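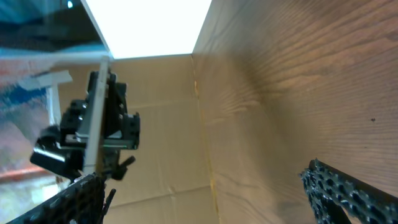 Inside the cardboard box, with the wood-grain panel to the right.

Lenbridge storage users' group: minutes, June

The meeting opened at 2 pm. The previous minutes were agreed with one correction to the Kondia renewal price.

Array replacement. Two bids were received. Kondia came in lower but charges for support from year three. Sarkanano includes support for the full term. Members asked for both prices over seven years.

Backups. There were 13 failed jobs in the month, all on the Lục file server. The retry window will be moved to 1 am. 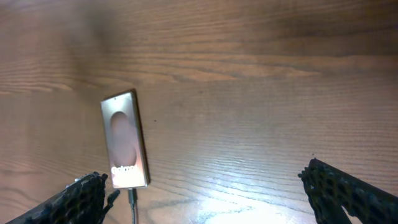 Kondia's account team replied by email that the support charge could be fixed in advance if the order was placed by August. Noted.

Old tapes. 1107 remain in the off-site store. Disposal quote to be obtained.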